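Right, boxing thread. Berkgate Leisure Centre, small hall, 80 folding chairs and a bar that shut before the main event. I have thoughts.

Top of the bill was Tincuța Toma v Lellard, ten rounds, for a belt I had to look up. The promoter said 2,000 tickets had gone. The hall holds a good deal fewer than that, so well done to everyone who stayed at home.

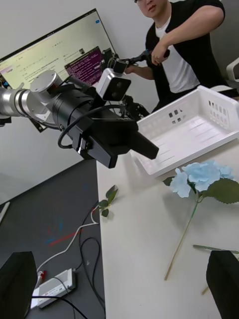 White basket, white table, plenty of black and silver.

Toma won the first four rounds by doing one thing, a left jab, over and over, like someone ringing a doorbell when they know you're in.

Lellard's corner spent those rounds shouting "be first". She was second every time. In the fifth they switched to "be busy" and she lost that one too, but busily.

Then the sixth, where Lellard landed a proper right hand and the whole room woke up, including the bloke next to me, who'd been asleep since the undercard. Toma's legs went on a short holiday. She held on. I'd have held on to the referee, the ropes and possibly the timekeeper.

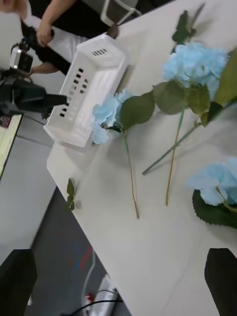

Seven and eight were close. I gave them one each. The man behind me gave them both to Lellard, loudly, and I later found out he's her uncle.

Now the cards. Two judges had it 97-93 Toma, which is fair. The third, Tsolakis, had it 97-93 the other way. I would love to know which fight he was at and whether the bar was open.

Split decision, Toma. She is 26 and still works mornings at a tyre place, so a rematch would have to be fitted round that.

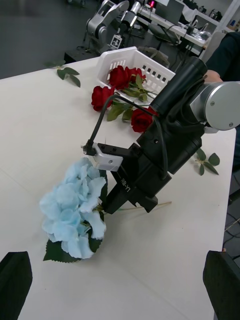
Talk afterwards was of Wusa next, in August, if the money's there. Wusa hits harder than Lellard and doesn't wait six rounds to mention it. Toma's trainer said they'd "have a look". He didn't look like he was looking forward to looking.

I'll go, obviously. Bringing my own chair.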